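Mornholm Astronomical Society
Observing and Instrument Section
Minutes of the August meeting

Held in the upper room, Gradport Hall. Meeting opened at 7.35 pm. A quorum was present. Apologies were received from the section's web editor and from two members travelling.

1. Minutes of the previous meeting
Accepted with one correction. Under item 4, the focal ratio of the club refractor was recorded as f/6. It should read f/7.

2. Matters arising
The replacement dew heater for the finder scope has been fitted. The old controller has been kept for parts.
The key to the Kedeswood gate is again held at the hall and must be signed out in the book.

3. Variable star program
The section received the half-yearly summary of visual and CCD estimates. A total of 555 observations were submitted, covering long-period variables and three cataclysmic variables. Visual estimates made up the larger share.
Scatter among the visual estimates of red stars was discussed. Several observers are using direct vision and long looks, and their estimates run brighter than the CCD V magnitudes by up to half a magnitude. Observers are asked to use quick glances and to defocus slightly where the comparison star is much bluer than the target.
It was noted that two different comparison charts were in use for one star in Cygnus. Observers must record the chart sequence code with every estimate. Reports without a code will be returned.
Agreed: the program list stays as it is until the new year, with one eclipsing binary added for those who want a target with a predictable minimum.

4. Kedeswood site
Sky brightness readings taken at the zenith on moonless nights were tabled. The median was 21.2 magnitudes per square arcsecond, a little brighter than last winter's figure. The difference is within the spread of the readings and no trend can be claimed yet. Readings toward the Gradport horizon are clearly worse, and the glow now reaches some 70 degrees in azimuth.
The gravel pad for visitors' telescopes has settled on the north side. Members with equatorial mounts have had to re-level during the night. Two options were put forward: top up and compact the gravel, or lay three concrete pavers per position.
Moved and seconded that pavers be laid at the four northern positions. Carried, with one against.
Red lights only past the gate after dusk. Members are reminded that this includes boot lights and car dash displays.

5. Van Damme reflector
The primary mirror was removed and washed in July. The coating has pinholes near the edge and a faint haze over part of the surface, but reflectivity in the centre is thought adequate for another season. Recoating will be looked at again in autumn.
Collimation was reset after the mirror went back into its cell. A star test at high power showed even diffraction rings on both sides of focus, allowing for poor seeing. Slight astigmatism seen at first went away when the edge clips were eased.
The declination drive still shows backlash when the tube is near balance. For the time being, observers should leave the tube slightly heavy at the eyepiece end. This is a workaround and the worm needs proper adjustment.
Action: drive to be opened and the worm mesh checked before the next new moon.

6. Imaging group
The group reported on narrowband work on the Veil Nebula. Total integration stands at nine hours in hydrogen-alpha and four in oxygen. More oxygen data is wanted before processing starts.
Flat frames remain a problem. Dust shadows are not dividing out cleanly on nights when the camera has been rotated after the flats were taken. From now on flats are to be taken at the end of each session, with the camera untouched.
File names are to carry the target, filter, exposure and sensor temperature, in that order. The shared drive is close to full, and raw frames with trailed stars may be deleted by whoever took them.

7. Finance
The section holds a small surplus. A sum of $100 was approved for a spare set of eyepiece caps, desiccant and lens tissue – receipts to be lodged within the month.

8. Other business
A member asked whether the lunar occultation timings could be restarted. There was general support – the GPS time inserter still works, but the video recorder does not. A price for a replacement will be brought to the next meeting.
The loan telescope is due back and there is a waiting list. Loans remain fixed at 2 months.

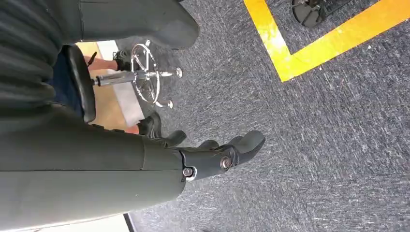 The beginners' night will go ahead at first quarter, with setup from 6 pm at Kedeswood. Targets are the Moon, Saturn if the cloud allows, and two or three bright double stars. Members bringing telescopes should be aligned before visitors arrive.

Meeting closed at 9.20 pm.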